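Review: the Pakitz tabletop arm, after a season of use

I run a small packing shop in Skudville, and I have been waiting for a machine that can do the dull parts of the work. The Pakitz arm is sold for exactly that. It costs 3,562 dollars with the two-finger gripper, and the stand is another 455. I bought both in April through Joubert, who delivered it in one crate with everything included except a power strip.

Setup took most of a Sunday. The arm bolts down with supplied hardware, and the software found it on the second try. The printed guide is thin, and the page on wrist calibration has the steps out of order. Do the gripper first, then the wrist.

We wanted it for loading trays, where a part has to go into a pocket of its own shape. A toddler's shape sorter asks for the same skill, so that became our standard test. You learn a lot from one block and one hole.
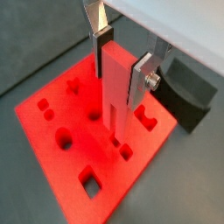 The red block upright in the gripper, its lower end at the narrow slot.

Holding the block is the easy part. The pads grip flat sides well and did not mark the parts we tried. Lining up is where the hours go. If the block leans a little, it catches on the rim and the arm either pushes or gives up, depending on how you set the force limit. I would leave the limit low. The factory setting is too strong for thin plastic.

Over the first stretch we logged 1,081 tries across several shapes. Long rectangular pieces were the worst, mainly from being turned a few degrees off. Round pegs were much kinder. Haruna Fukuda, who handles our Vitport orders, can fill a tray by hand while the arm is still making up its mind about the first corner.
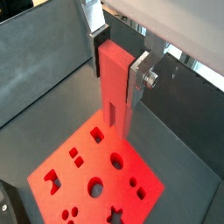

Block held just above the board, near the rectangular cutout.

So can it do chores yet? On a bench, with the same part in the same spot, yes, and it will keep at it through lunch. I let it load trays from noon to one and came back to 13 full ones, which was fine with me. At home I would not bother. I tried it on spoons and on folding dish towels. The spoons went in the drawer, mostly. The towels did not get folded.

Other notes. The arm is quieter than our label printer. The cable is too short for a standard bench — buy an extension with it. Support answered my email the next morning and knew the product. The stand is overpriced, and any heavy table would do the same job.

I am keeping it for trays. If your parts vary from box to box, wait for the next version or ask Joubert for a trial unit before paying.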